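Home Automation Forum > Kitchen and Utility > Clearing a sink: can a machine be trusted with it yet?

Landari_Secretary
Members are invited to give their views on whether sink clearing should be added to our list of chores suitable for automation. The list was last revised in April and covers floors and windows only. Three simulated views are attached for reference. 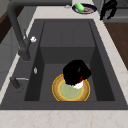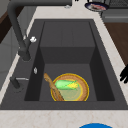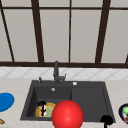
Simulated kitchen sink, three views. The corn and the wooden spatula appear in the second view only.

Correia442
I would support the addition. A round plate lying flat in a wide basin is a reasonable task, and the first view shows the gripper down on the plate itself. Our household would gladly hand over that part of the evening.

Cheuk-hei Man
I must respectfully disagree. A plate by itself is the simple case. In the second view there is a woven bowl with an ear of corn and a long spatula lying across it. Someone has to decide what is food, what is to be washed and which item to lift first. I should also like to see results from real kitchens before any chore is listed.

Fledavach
May I ask what standard would apply? For floors we required 70 successful runs in members' own homes. I see no grounds for a lower figure where crockery is concerned.

Correia442
I accept the point about real kitchens. I do not accept that the bowl must be dealt with in one attempt. The spatula could be taken out first and the corn after it.

Gumo_11
The stepped basin in the first two views deserves attention as well. My own sink has a similar ledge, and I catch my knuckles on it regularly.

Landari_Secretary
Thank you. The figure of 70 will stand for the present. Members wishing to submit home trials should reply below, stating the type of sink.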